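Why Does Wood Have Lines?
Flulmont Museum of Forests – Pages for Young Readers

Look closely at a desk, a door or a floor made of wood. Many of them have lines running across them. These lines are called the grain.

A tree grows a new layer of wood under its bark every year. In spring, when there is plenty of water, the layer grows quickly and is light in color. In late summer it grows slowly and becomes darker. One light band and one dark band together make a growth ring.

When a log is sawed lengthwise into boards, the saw passes through many rings. The rings then show as long stripes, waves or pointed arches. Wood grain can be pale or dark, depending on the kind of tree and the finish.
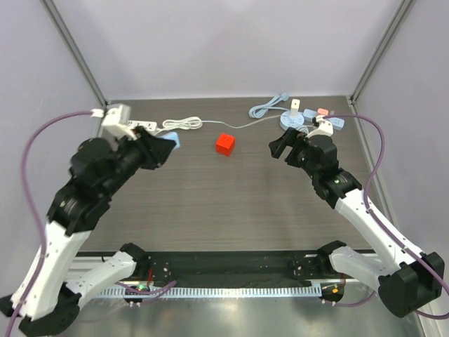 Emiliano Montoya asks whether every ring is the same width. They are not. A dry year often leaves a narrow ring, and a rainy year often leaves a wide one. The old oak slice in our Aranda Hall has 191 rings, and the narrowest ones are near the bark.

Some trees live much longer than oaks. A few kinds of pine can live for more than 1,000 years.

Words to know
Bark – the outer covering of a tree
Grain – the pattern of lines in wood
Growth ring – the wood a tree adds in one year

The oak slice may be touched gently with clean hands. School groups should reserve a visit in March or later.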